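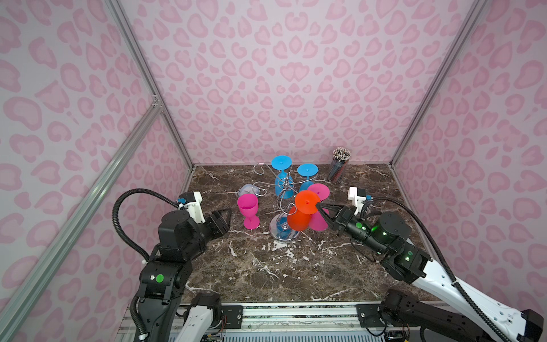
Napaporn Prasertsri
Technical writer, Carkness household instruments

Section 2: Hanging and setting your barometer

Your Carkness barometer has travelled a long way in a box and believes it is still up a hill somewhere. The steps below bring it round. You will need a small flat screwdriver, a wall, and the current air pressure for your area, which any decent weather service will give you for nothing.

If you bought the Furketach model with the thermometer underneath, all of this applies to you too. The thermometer needs no setting. It is either right or it is going back to the shop.

Before you start

Take the barometer out of the box and leave it face up in the room where it will live, overnight if you can stand it. The needle may wander during this time. Let it.

Keep the box. The warranty asks for it, and every year we hear from people who have put theirs out with the recycling and would like to discuss the matter.

Caution: Do not shake the barometer to see whether it is working. It is working. After being shaken it may not be.

Choosing a place

Air pressure is the same indoors and out, so there is no need to hang the instrument in a porch, on a gatepost or out of a window. We mention the window for a reason.

Choose an inside wall, out of direct sun and well away from radiators, cookers and the sort of door that gets slammed. Hang it at eye level, and if the eyes in your household are at different levels, settle that first. Reading the dial from below makes the needle look further along than it is.

Hanging

1. Mark the wall where the keyhole plate will sit. The plate is 25 millimetres below the top of the case, so the mark goes lower than you think.

2. Drill and plug the hole. Check for pipes and cables beforehand, in that order or the other one.

3. Drive in the screw supplied, leaving enough of the shank showing for the plate to slip over. The spare screw in the packet is for the one you are going to drop.

4. Hang the barometer and check that it is straight. A slight tilt will not spoil the reading, though visitors will bring it up.

Note: Adhesive hooks are not suitable. The brass-cased Mahawong model is heavy, and it falls face first.

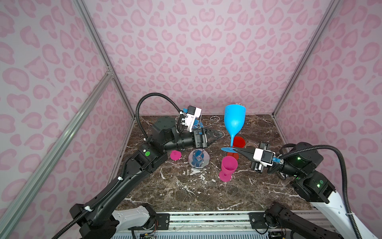 Setting the pressure

The dial is marked in millibars, which the weather service may call hectopascals. They are the same size and you may use whichever name you can spell.

5. Find the current pressure for your area. Make sure the figure has been corrected to sea level. Nearly all published figures have been, and the small print will say so.

6. Take the barometer off the wall. On the back you will find a small hole with a slotted screw inside it. There is a second, larger screw near the rim, sealed with a dab of red paint. Leave that one alone. It holds the works in.

7. Turn the slotted screw very gently while watching the needle. A quarter turn goes a long way. Stop when the needle agrees with the figure from step 5. If the service says 1013, the needle should say 1013.

8. Tap the glass lightly with one finger. If the needle moves, adjust again and tap again. Twice is normal. If you are still at it after supper, see Troubleshooting.

9. Hang the barometer back up and turn the knob in the middle of the glass until the brass hand lies over the needle. The brass hand does nothing at all by itself. It marks where the needle was, so that tomorrow you can see which way things have gone.

A word about height

Setting the needle to a sea-level figure, as above, takes care of the height of your house, and you need do nothing more. People who live up hills often write to say they have added a correction as well. This corrects it twice.

Thongchai Noiphan, who checked these instructions for us, lives 57 metres above sea level and set his first barometer to the true pressure in his hall. It was perfectly accurate and read seven millibars lower than everyone else's, and he took an umbrella to work for most of January.

If you move house, set the barometer again. Moving it from the hall to the landing does not count as moving house.

Reading the dial

The words on the dial (Stormy, Rain, Change, Fair, Very Dry) are there by tradition, and customers complain when we leave them off. Pay more attention to the direction of travel. A needle dropping quickly usually means wind or rain on the way, whatever word it happens to be passing. A slow rise is generally good news for washing.

Troubleshooting

The needle does not move for days. The weather may be settled. Compare it with the published figure before you telephone.

The needle will not reach the right figure. Turn the slotted screw back to where you began and stop there. Forcing it bends the linkage, and the repair is dull and not covered.

The needle moved when a door was shut. It is sensitive. See Choosing a place.

It said Fair and it rained. We know.

For repairs, pack the barometer in its own box and send it to the Venaso workshop with your receipt. Cleaning and replacement glass are covered in the next section.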